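Teaching by getting it wrong first

Hekendale occupies one floor above a tile showroom, and its demonstration team sits at the end with the poor radiators. The team's job is to show a learning system how small lab chores are done, over and over, until it can have a go by itself. None of it happens on a real bench. The bench is a simulated one, called Satti, and the people driving the arm sit at ordinary desks with a cup of tea going cold.

The team lead, who asked to be identified by job title on the grounds that her mother reads everything, has been collecting since July. The set so far holds 500 demonstrations. She would like to tell you they are all good.

"We threw out 88 in the first review," she says. "Most of them were mine. I'd got very quick by then, and quick is no use to anyone. The arm would swoop in like a gull going for chips, and the system learned the swoop."

The rule now is to go slowly and to vary the start. Objects are turned a little between attempts, the lighting shifts, and the arm begins somewhere slightly inconvenient. If everything is always square to the table, she explains, you end up with a system that can only cope with a very tidy world – "and it will never have met a laboratory".

Mistakes are kept too, provided the operator recovers from them. A missed approach followed by a calm second try is worth having. A missed approach followed by swearing is also recorded, though only the joint positions are saved.

Does she worry that a drawn bench is too kind? "All the time. Nothing is sticky in there. Nobody has put a sandwich down on it." Her answer is to make the shadows awkward and the friction unreliable, and then to hold back 17 layouts the system hasn't seen. At the last check it managed three of them. She reports the figure with the steady gaze of someone who has already reported it upstairs.

Operators work in short sessions, after which their hands get careless. One of them has begun reaching for his kettle at home in two stages, with a pause above the handle. "We've asked him to keep doing it," she says. "It's lovely technique."
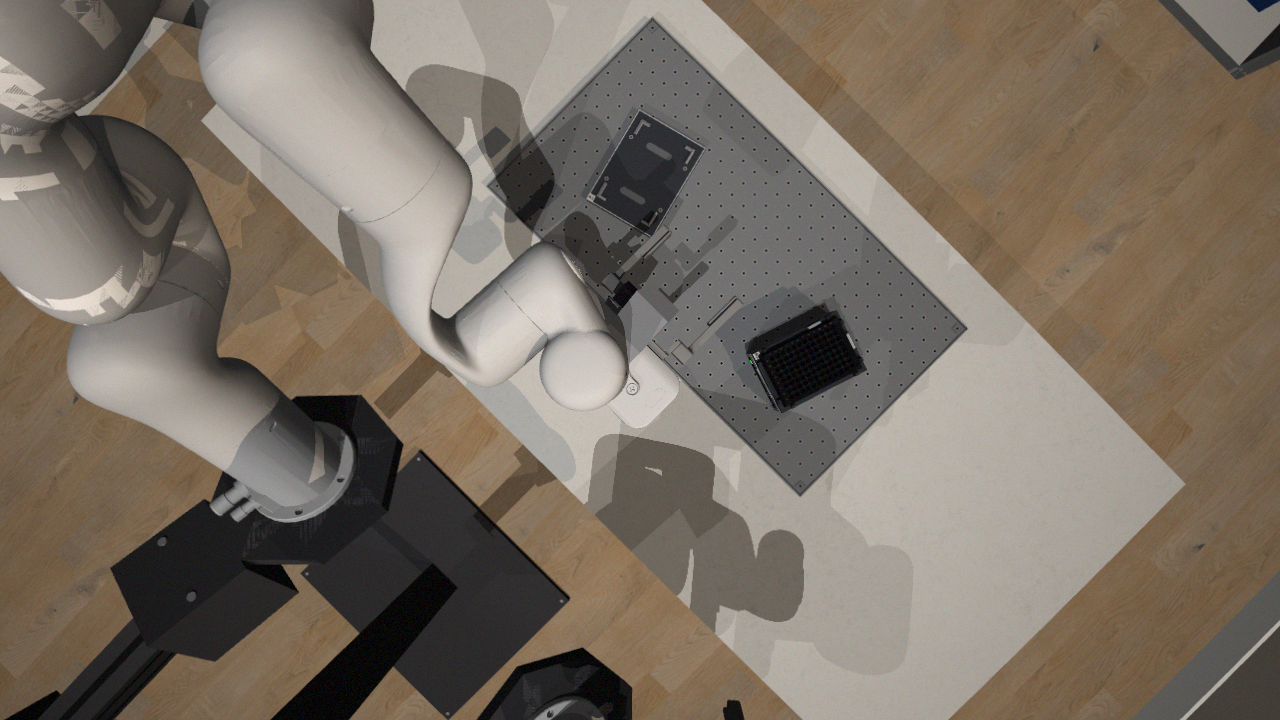

The arm over the breadboard on Hekendale's simulated bench, with the black rack to the lower right.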